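Vasiliu Toy Library: Frequently Asked Questions
Updated 25 October 2025

What is a toy library?
It works just like a book library, only noisier. You join, you pick out toys, you take them home for a few weeks, and then you bring them back and pick some more. We have more than 900 toys on the shelves right now, from baby rattles to a marble run that takes over a whole living room (we love that one).

Who can join?
Anyone who looks after a child, even some of the time. Grandparents, foster families, babysitters, home daycares. You don't have to live in Vukasau, though you do have to get here to return things!

How many toys can I borrow?
Four at a time, for three weeks. A set counts as one toy, so a train set with 162 pieces is still one toy. Please plan your counting time before you come back with it.

What about pretend food?
Play food is easily our most borrowed category and we will talk about it all day if you let us. Kids who won't sit still for a puzzle will run a grocery store for an hour. We lend it in small mixed sets, and you can add a cash register or a play stove if one is on the shelf.

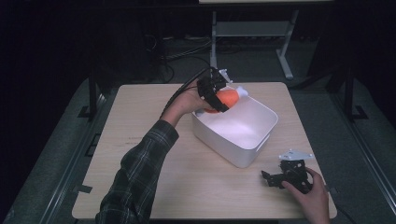

Ages two to five get the most out of it, but don't put it away too early. Seven-year-olds write menus, set prices, and argue about change, and that's math practice you didn't have to ask for. Sets for children under three have no small parts and are marked with a green dot on the shelf card.

Do I need to wash toys before returning them?
Yes please. Hard plastic gets warm soapy water and time to air dry. Wood gets a damp cloth only, never a soak. Fabric toys have washing directions on the card. We clean everything again on our end, so don't lose sleep over a sticky spot you missed.

How should I store borrowed toys at home?
Keep them apart from your own toys. Mixed-up pieces are how most things go missing. One bin with smooth sides and no lid works well for little kids, as they can see what's in it and tip everything back at the end of the day. Low down is better than high up.

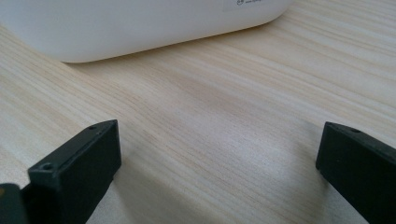

One member wrote in to say that she leaves two of the four toys in a closet for the first ten days and then swaps them over, and that it feels like a second library trip without leaving the house. We tried it with our own kids and it's wonderful.

What if we lose or break something?
Tell us when you return it. One missing piece is usually fine, and we keep a drawer of spares. If a toy can't be lent again, we ask for half of what it cost, and that's it.

Can I reserve a toy?
Yes, up to two at once, at the desk or through the Ukudico catalog. Reserved toys are held for five days.

Do you take donations?
Clean, complete, and working, yes! We can't take car seats, helmets, or stuffed animals. The Flalance branch has more room than we do, so large items like slides and ride-on cars should go there. Both branches stop taking donations for the last week of November while we do inventory.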